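4 min read

The case for printing the adhesive on the label

Aug 3, 2024

Most arguments about packaging concern what the buyer can see. I want to argue about the glue. Decorated boxes, the kind sold in gift shops with a famous painting on the lid, are usually made by bonding a printed sheet to a rigid core. The print gets the attention and the core gets the recycling symbol. The adhesive between them gets no mention, although it decides whether the box can be repaired, relined or pulped.

My own interest is practical. I reline and repair small cases, and over the past year I kept notes on 207 of them. In 22 cases the supplier could tell me what held the printed sheet to the lid. For the rest I had to test a corner with warm water, then with alcohol, and then guess. A wrong guess lifts the ink before it lifts the paper, and a lid printed to its edges has no spare margin on which to make the mistake.

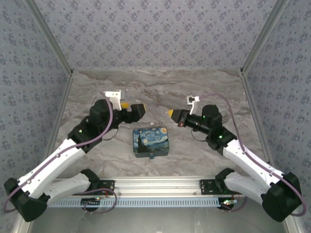 Flynn Bolger wrote to me that the proposal would punish small makers, who buy their laminated sheet ready-made from a wholesaler and have no better idea of its contents than the customer does. His point is fair as far as it goes. A workshop turning out 3,000 boxes a year cannot run a chemistry department. But the wholesaler's own supplier knows what was applied, and a one-word class (starch, animal, acrylic, hot-melt) could travel down the chain on the same delivery note as the weight and the sheet size.

Verbruggen already does this for its bookcloth, with a single letter after the product code. Mirby did it until January and then dropped the line from its data sheets to save space. I have compared the old sheet with the new one. The space now holds a larger logo.

A second objection is that few buyers would read the mark. I accept that. Few buyers read the fibre content on a coat, yet the dry cleaner does, and the mark is there for the dry cleaner. A repairer or a sorting plant needs the information once, years after the sale, when the maker may have closed.

The mark need not be large. The underside of the lid has room for it, next to the batch number. I would start with rigid boxes over a fixed price and leave folding cartons alone until the classes have been agreed.

Get new essays by email. You can unsubscribe at any time.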